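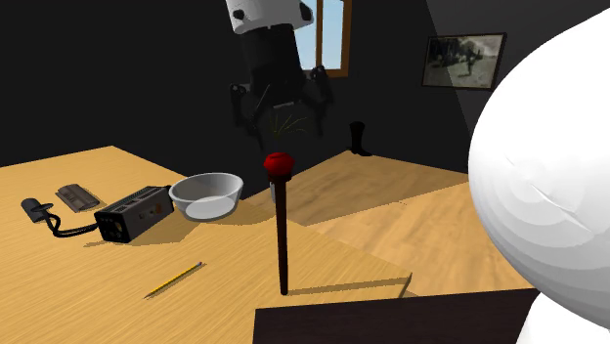 Simulated arm over a wooden table.

Umell surname list, README

Compiled by Hüsnü Ersoy. 1474 surnames, each with an earliest known spelling and a claimed origin. Please read "claimed" literally.

Most origins were copied from Rewi, a family history site that rarely names a source. I could trace 796 to a parish or tax record. The rest are marked "unchecked" – treat them as guesses.

Known problems
Coats of arms: left out. They belonged to individuals, whatever the gift shops say.
"Werkard": 17 spellings, two rival origins, neither convincing.
Dates before 1500: doubtful.

Last edited in January.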